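November, Unit 401 kitchen, dishwasher notes

Picking up from the last entry. The job is still the same: work out why things come out of the drawer with water sitting in them, and settle how the small loads should go in so we stop rewashing. The supply meter read 3845 litres before the first cycle of this lot.

Pink plate and white cup in the drawer, wire drainer over at the sink.
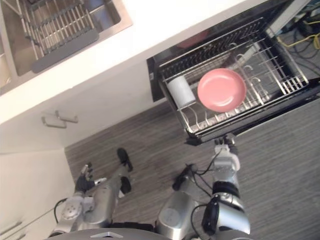
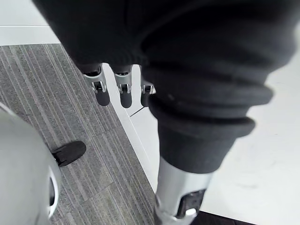
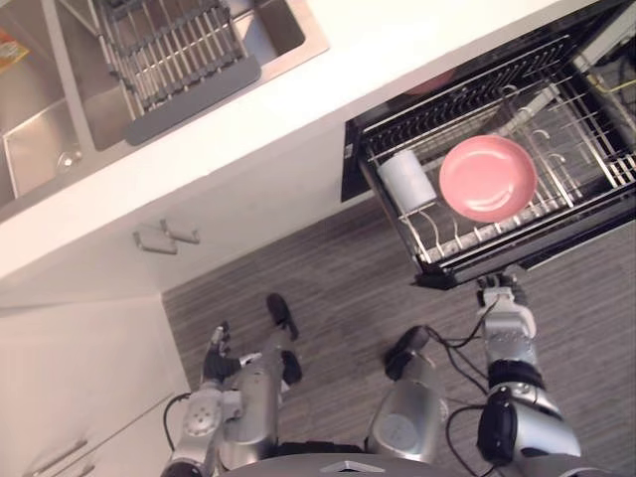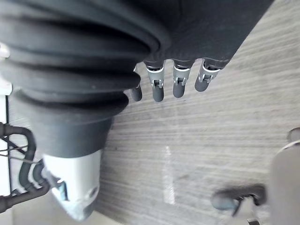
Saqib Bugti thinks the whole thing is a loading problem and that the machine is fine. He says a plate that lies down in a rack will hold water in the rim no matter what rinse aid goes in, and he would sooner see the plates stood up between the tines and run again before anyone rings Brennan about a service call. He also wants the cups tried upside down along the side, a bit tilted, so the hollow in the base can drain.

Fair enough. I held off ringing and did the cycles his way from there on. Notes by item.

Plates. The shallow ones with the wide rim don't like standing in the front rows. The tines are curved and the plate leans back until it touches the next row, and with one or two plates in there's nothing to hold them up. Turning them so the face points to the middle of the drawer helped. Laid flat they came out with a ring of water inside the rim every time, and a bit of grit in it twice. Stood up they had a few drops on the bottom edge and that was all. One fell over during a cycle and came out as bad as the flat ones. I've started putting the plates in the taller part at the back, where they stay put.

Cups. On the side is worst. The water collects along the low wall and you get it on your sleeve when you lift the cup out. Upside down and level leaves a puddle in the foot. Upside down with one edge up on a wire was the best of the three, and the puddle was small enough to shake off. Straight-sided cups slide off the wire if the drawer is shut hard, so shut it with two hands.

Bowls. Only had two to try. Both fine facing down. Haven't tried the deep one yet.

Cutlery. The short comb section takes teaspoons and butter knives well enough. Forks catch on each other. I put handles down for the first few cycles and had a fork poke through far enough that I didn't like it near the spray arm, so now it's handles up for forks only. Tài says his mum would have something to say about that.

Drainer rack. I used it for anything that came out with water on it. The slots are narrow, good for plates and not much use for a mug. It's better kept at the sink than on the bench, where the water finds its way along the counter and down the cupboard fronts. Wipe the tray under the wires when you finish. It gets slimy along the edge quicker than you'd think.

Rinse aid. Did the first half with none and the second half with the Londidine on the middle setting. It made a difference on glass and on the outside of the cups. Made no difference I could see to water lying in a rim or a foot, which is what Saqib said. Streaks on one glass at the higher setting so I turned it back down. There's half a bottle left under the sink. The measuring cap is cracked and leaks down your hand, so pour from the bottle into a spoon.

Water. Finished on 3970 litres. That's 125 litres for 17 cycles, a bit over seven litres each, all on the short program. I turned the kitchen tap off at the isolating valve while the cycles were running and kept the rinsing for the laundry sink, so the meter should be counting the dishwasher and nothing else. One cycle got stopped and restarted when I found I hadn't put a tablet in, and I've counted it as one, so the real figure per cycle is a touch lower than that.

Drying. Opening the drawer a hand's width at the end and leaving it for twenty minutes does more than any setting on the panel. Don't leave it all the way out, it's at shin height and the corner is sharp. I have the bruise.

Filter. Cleaned it before starting and again at the end. Second time there was a bit of label paper and one grain of rice. The label was off a jar from the Redgate box. Peel labels first, please, or at least the ones that are already lifting.

Didn't ring Brennan. If the hinge clip on the left goes stiff again I will, but the washing side doesn't need them. The Wovport kitchen has the same drawer, so I'll send these notes over and ask whether their tall section is the fixed kind or the fold-down kind.

Still to do:

- deep bowl, face down and on a tilt
- full load on the long program, read the meter before and after
- replace the cap on the rinse aid
- Tài Mạc to try the plastic tubs, top and bottom separate
- stick the loading sketch inside the cupboard door once the bowls are sorted

Tea towels are in the wash. Use the paper ones until tomorrow.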